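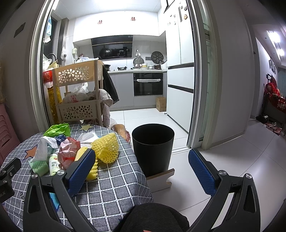
Tables, Shelves and Sinks: Everyday Tidying at Home

Gallery 4 - The Kitchen and Dining Area
Mahawong Household Archive
Published March 2023

The Mahawong Household Archive records the ordinary work of keeping a home in order. The full collection holds 771 photographs from 72 homes. This gallery presents a selection on a single theme: the small objects that gather on tables and counters between one cleaning and the next, and the places where they are kept or thrown away.

No room was arranged for the archive. Households were asked to go on with their work as usual, and objects were recorded where they lay. Captions give the subject first, followed by a short note from the catalog. Entries are grouped by room and do not follow the order in which the photographs were taken.

The Dining Table

Round table, packaging and cleaning items
Gray checkered cloth with white grid lines and printed stars. Sponges, plastic wrapping, a white tissue and a small bottle of coconut water share the surface, with a black wastebasket on the floor to the right.

Fruit nets
Foam sleeves of this kind protect single pieces of fruit in transport and are among the most frequent items in the dining table series. The archive lists them under packaging, although several households keep them for wrapping glasses and small jars. The round table has two, both yellow.

Sponges, yellow and green
Two types in one home: a yellow rectangular sponge and a pale green one with a wavy, ridged surface. The catalog records sponges by shape and color only. Use is noted where the household supplied it.

Table after a meal
Four bowls stacked by size, with chopsticks laid across the top. The household clears from the center outward and wipes the cloth last.

Folded cloth on a chair back
A printed cover taken off for washing. Many homes in the collection own two covers and change them weekly.

Pink stools, stacked
Plastic stools are stored against a wall when they are not needed for seating. Stacks appear in 30 photographs across the collection, most often beside the dining table or near an entry door.

The Counter

Jars by the stove
Salt, sugar and dried chili in matching glass. The labels are handwritten and face the cook.

Bag drawer
Carrier bags folded into triangles and filed upright. Crumpled bags are found far more often in the archive than folded ones, and this drawer was selected for contrast.

Paper bags, flat and shaped
Bread bags and small cone-shaped bags, set aside for reuse. The household uses the larger ones for vegetable peelings.

Stosik rack
A two-level drying rack with a tray beneath. The lower level holds lids, which the household reports are the hardest items to store.

The Sink

Brush and bottle
A long-handled brush standing in a cut-down drink bottle. Improvised holders have their own subject heading in the catalog.

Cloths on a rail
Three cloths: one for dishes, one for the table, one for the floor. The floor cloth hangs apart from the others - a custom found in nearly every home in the collection.

Under the basin
Cleaning supplies in a shallow tub, with refill pouches behind. The tub can be pulled out in one movement, and the pipes remain within reach.

Waste and Recycling

Wastebasket beside the table
A black, cylindrical basket with an open top. Its base rests on a light wooden board with a notched cutout on the lower side. Open baskets are usually placed within arm's reach of the table, and lidded bins are more common near the sink.

Sorting boxes
Cardboard boxes marked for paper, cans and bottles, stored under a window. The markings were made in pencil and later gone over in ink.

Rinsed bottles on a tray
Small drink bottles drying upside down before collection. Caps are kept in a separate bowl.

Notes on the Captions

Object names follow the Plokov list of household terms, third edition, with local additions. Where wrapping carries printed text, the catalog records the text and its language but does not always reproduce it. Colors are recorded as they appear in the photograph and may differ slightly from the object itself.

Packaging is described as found. The catalog does not attempt to identify the contents of a bag or wrapper unless they are visible or were named by the household.

Using the Gallery

The 158 photographs in the dining table series may be viewed in the reading room by appointment. Teachers may request printed sets for classroom use - please allow two weeks for delivery. Reproduction for publication requires written permission from the archive office.

The sorting guide developed with Trimon, first issued in July, is available at the front desk in large print and standard editions.

Previous gallery: The Entry and Shoe Shelf
Next gallery: The Laundry Corner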